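3.2 Tableware and layout

The sorting and nesting tasks use one collection of plastic tableware in saturated colors, laid out on a square table with a dark green cloth. The cloth was chosen to keep the pieces from sliding and to mute reflections. A layout may leave pieces apart, as in Figure 2, where bowls in orange, pink, purple and more than one blue share the surface with a single orange cup. 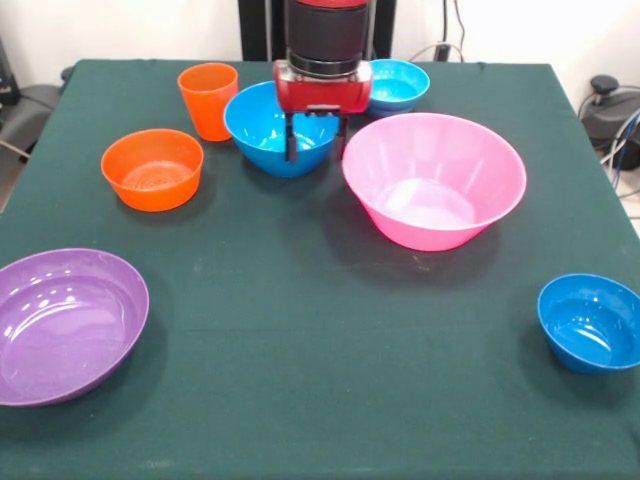
Figure 2. Bowls of several sizes and an orange cup on the green cloth.

3.3 Scoring of disordered layouts

Each of the 52 layouts was rated for disorder on a scale from 1 to 5 following the Gadeo protocol. Ratings depend on the orientation of each piece, contact between neighbors, and whether anything has left the table. A cup lying on its side adds to the score, as does a tipped bowl. Pieces on the floor are recorded separately and remain part of the layout.
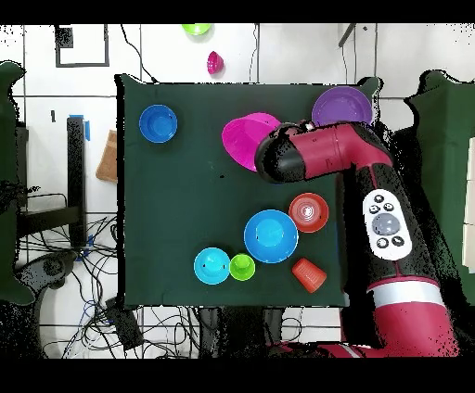

Color alone proved a weak cue for grouping. Raters asked to pair cups with bowls relied first on size and rim shape, and turned to color when two bowls were close in diameter. Plates were placed last in 30 of the 66 rated sequences. The initial ratings were made in May by E. Sarantis and repeated after the rim categories had been revised.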